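Storage of Small Objects in Shared Student Kitchens

Project report, Walell student house

2. Method

We made our study in two kitchens of the Walell house during July. Each kitchen is used by 12 students. We wanted to know why people leave their things out after cooking, although there is enough space in the cupboards. A short questionnaire was put on the door and 14 answers came back. Some students wrote much more than we asked, mostly about the sink.

3. Results

Most of the answers say that the cupboards are too deep. A small object goes to the back and then it is forgotten. Students also said that they do not know which shelf is theirs. After we put paper labels on the shelves in the second kitchen, the complaints there became fewer, but the period was short and we cannot say if this will continue. 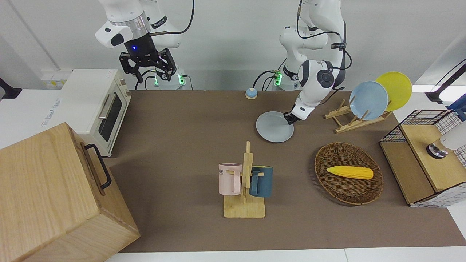

Color of the surface is a point we did not plan to study, but three answers mentioned it. On a white table, they wrote, white cups and plates are easy to miss when one cleans in the evening. A brown surface laid over a white tabletop, with kitchen items and wooden pieces on it, gives a darker ground for pale things, but wood may be harder to notice there. We would like to test this with mats of different colors.

4. Limits

We asked only one house. The students in Drurna cook in bigger groups, and their answers could be different.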